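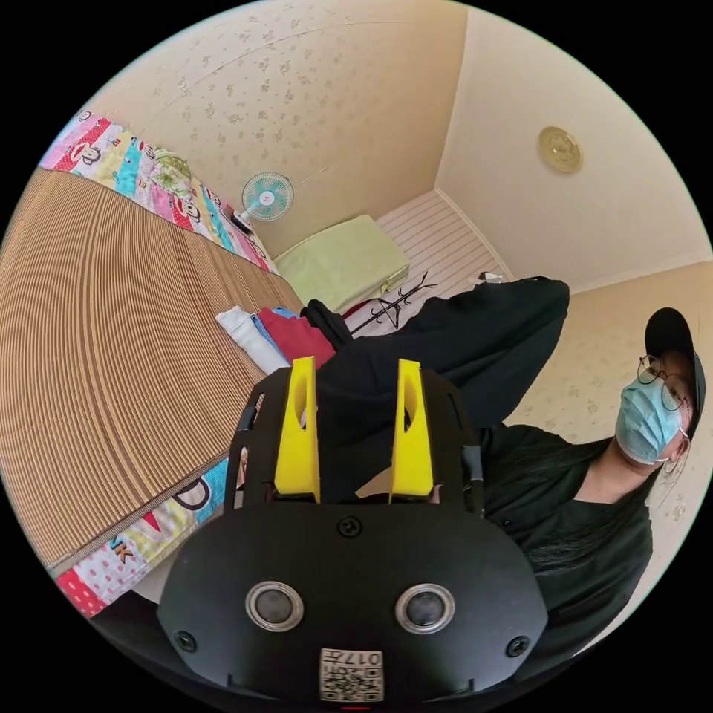
What is the menopause?

The menopause is the point when periods have stopped for good, after the ovaries have run down their supply of eggs and make far less oestrogen.

Brotville Women's Health Course, Handout 4

The run-up is called the perimenopause, and it's a fascinating stretch to study! Periods may come closer together, then further apart (heavy one month, barely there the next), and hot flushes or broken sleep can start well before the last one. Over the age of 50, we usually look back across 12 months without a period before using the word menopause.

Bleeding after that always needs a GP appointment.

Before next time: read page 74 of the Shabalala reader and bring 2 questions.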